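Budget for the Fingers, Not Only the Arm

Every October I get the same kind of letter from people planning their first automation budget, and I'm always glad to get it. They have a quote for an arm, and they'd like me to tell them it's a good price. Often it is! What I go looking for is the line for grippers and pads, and a good half of the time I can't find one. 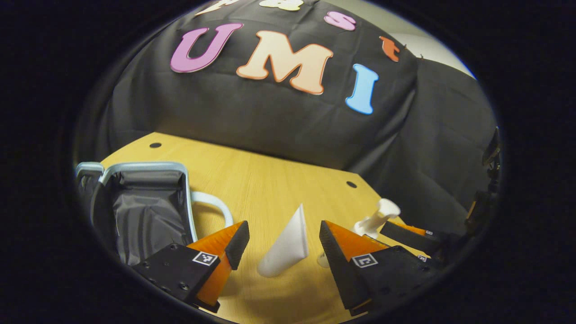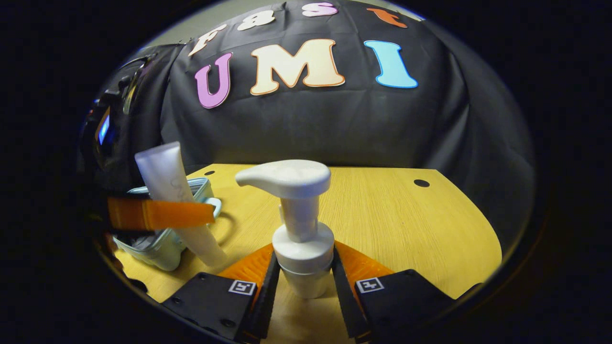 Orange and black grippers over a light wood tabletop, with a pump bottle held in the second view.

Marlene Carrier
Columnist, equipment and planning

A pump bottle is a homely sort of thing, and I wish more buyers would start with one. Put your own awkward items on a table - the bottles, the tubes, whatever your people handle all day - and ask the seller to pick them up before you talk money. When I helped the folks at Skasevley with their plan, we put down 2 spare sets of fingers and 70 hours of staff time for trying things out, and the manager looked at me as if I'd asked for a boat. She kept both lines in, bless her, and I'd ask for 100 hours if we were doing it over.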